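Nivlow Refurbished Desktop Tower: Review
18 September 2020

I bought the Nivlow tower from Amissah because it was cheap, and because the listing called it "ideal for tinkerers." I now understand this to be a legal term meaning you're on your own.

The good part first. The side panel comes off without a fight, the drive cage has a blue latch you can find by feel, and the four memory slots are easy to reach once the case is on its side. Whoever laid out this chassis had met a human hand before.

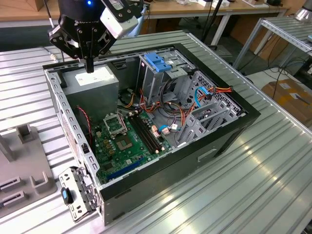
Then there are the cables. The power supply puts out orange, red, yellow and black ones in bundles, and they take the scenic route across the middle of the case to get to the drives. I tied mine back twice. They have opinions.

The CPU socket has a lever and a metal bracket, both stiffer than I'd like on something that expensive to bend. Go slow. The steel inside has edges, too, and I have the bandage to prove it.

Amissah charged me $342, shipping included, and took until nearly the end of the promised window to deliver. The box was mostly paper. A Lavon tower at work costs more and is quieter, but getting into it takes a special screwdriver and a bad mood.

4 stars. I'd buy it again, with gloves.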